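Setting Up a Tilted Head Camera in the Simulator, and Getting Your Arm Targets to Agree With It

By Filipa Sampaio
October 3, 2020
Filed under: Tutorials, Perception, Two-arm setups

Hello again, and welcome back to the Horkell notes! A good many of you wrote in after the last tutorial asking what to do when the head camera on your simulated robot is rolled well away from level, and why the arms then go sailing off to the wrong side of the furniture. I have been meaning to write this one up since May, when Malte Rieger and I lost most of a week to it, so pour yourself something nice and we'll go through it slowly.

What you need before you start

You need a working Horkell install with the two-arm robot loaded, any of the furnished rooms, and the Tinier viewer so you can look through the head camera. You don't need a GPU planner for this one. If you are still on the old Diekmann room pack, that's fine too, though a few of the menu names will be different from what I give you.

I'm also going to assume you know what a frame is in the robotics sense (a position plus an orientation, attached to something). If that's hazy, read Jannik Kramer's page on frames first. It's short and friendly, and I'll still be here when you get back.

Step 1. Find out which frame your camera thinks it lives in

Open the robot file and look for the head camera entry. There are two frames there, and this is where nearly everybody trips. One is the mounting frame, head_link, with x forward, y left and z up. The other is the optical frame, head_optical, with z forward, x to the right of the image and y down the image. Depth points come out in the optical frame. Your arm targets go in through the base frame. Somewhere between the two, a transform has to happen, and it has to be the right one.

Type this in the console:

show_chain base head_optical

You should get a list of every joint and fixed offset between the two. Read it from top to bottom, and don't skim it. When Malte and I did this we found the roll had been typed into the fixed offset AND set again on the neck joint, so it was being applied twice.

Step 2. Put the roll in one place only

Decide where the roll belongs and keep it there. If your neck has a roll joint, the roll should come from the joint reading, and the fixed offset should only hold the little turn that takes you from head_link to head_optical. If your neck has no roll joint, put the roll in the fixed offset and leave everything else alone.

Save the file and reload the robot. A reload of the room won't do it, I'm sorry to say, as the room and the robot are cached separately. I still forget this about half the time.

Step 3. Check the camera against something you know is level

Cabinet tops are lovely for this. With the viewer open, pick three points on a flat top, spread well apart and not in a line, and run:

fit_plane picked --frame base

You want a normal very close to 0, 0, 1. It doesn't matter one bit how slanted the room looks in the viewer. The image is allowed to be crooked! What matters is that once the points have been carried into the base frame, the flat thing is flat. If the normal leans over, go back to Step 2, and if it comes out as 0, 0, -1 then your points were picked in the opposite order and you can relax.

Please don't use picture frames or window trim as your level reference. Erzsébet Illés tried this in one of the furnished rooms and got an answer that looked sensible and was off by a fair bit, as the wall pieces in that room pack had been hung with a small random turn.

Step 4. Send one arm at a time

Once the plane fit looks good, pick a point on or near the cabinet top and ask for a pre-grasp pose over it:

plan right_arm --target picked --standoff 0.10
preview

Always preview before you execute. The ghost arm should come down over the point from above in the base frame, which in a rolled camera view may look like it's coming in from the side. That's hard on the brain the first few times, and I find it helps to tip my own head over (my family has stopped asking).

Keep the other arm parked while you do this. If you plan for both together and something is off, you'll have a terrible time working out which target went wrong. In Horkell the parked pose is set with:

park left_arm --gripper open

Step 5. Mask the robot out of its own view

With the head looking downward, the body shell and the arms take up a good deal of the image, and the depth points that land on them will happily be added to your obstacle map. The planner then believes there's a wall right where the robot is and refuses to move at all. Turn on the self filter:

self_filter on --padding 0.02

Run it after the transforms are fixed and never before. The filter draws the robot using the very same chain you checked in Step 1, so if the roll is wrong it will cut a robot-shaped hole in the wrong part of the cloud.

Our test cloud had 1,570 points on the shells before filtering and 2 after, and those we left in peace.

Step 6. Save the view and the state together

Use save_view with the state flag, so that the joint readings and the camera image come from the same tick:

save_view --with-state

Hauke Lammers added that flag for us after one too many bug reports where the picture and the joints came from different moments. If you write to the list for help, please attach both.

If it still goes wrong

Arm reaches the mirror-image spot: you are feeding optical points in as if they were head_link points. See Step 1.

Arm is right when the head is level and wrong when it's rolled: the roll is being dropped somewhere. Check that the neck joint is being published.

Planner reports error 429: the target is inside an obstacle. Try the self filter, then a larger standoff.

Viewer is black: restart Tinier. I wish I had something cleverer for you.

Next time we'll move on to reaching into openings, with the Celtberg collision checker. Do send me your odd cases in the meantime, I love getting them.

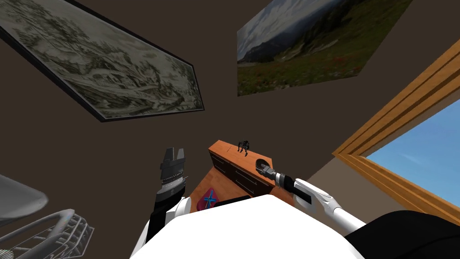

Rolled head camera view in the simulator: left gripper open, right gripper reaching into the recess in the cabinet top.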